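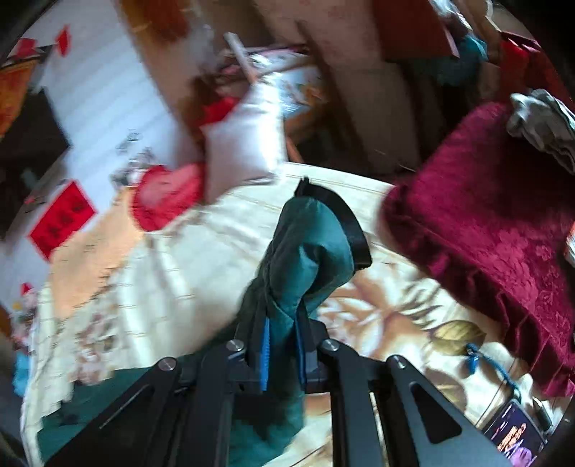

My job is teaching robots to fold clothes, and I don't write them any rules. I collect examples! An example is one go at a job, recorded from start to finish. I hold a gripper in my hand, a bit like salad tongs with a camera on it, and do the job myself. Sometimes the jaws are gripping a bit of dark green cloth over a flowery bedspread, and the computer gets to see that just as I do.

A puffy jacket is tricky – it squashes, it slides, and it never lands the same way twice. So one go is nowhere near enough. My friend Simone and I recorded 327 goes in September.

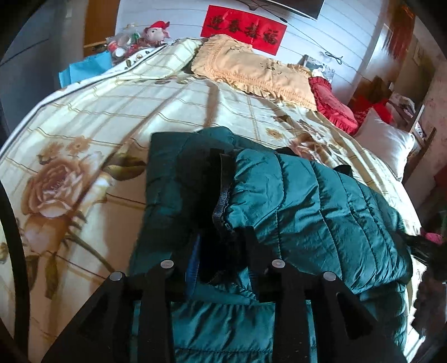
Why so many?

Think about learning to catch a ball. If every throw was exactly the same, you'd be hopeless at any other kind. Robots are like that too, so we change things between goes.
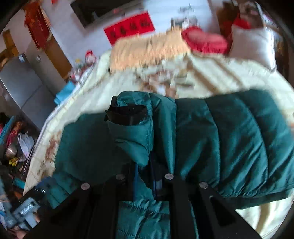

Starting positions matter a lot. I might bunch the jacket up, or I might spread it open on the bed with one sleeve stretched out to the side. The computer looks for what stays the same in all those goes, such as where the jaws go next to a zipper. Messy goes get saved as well – my favourites, really.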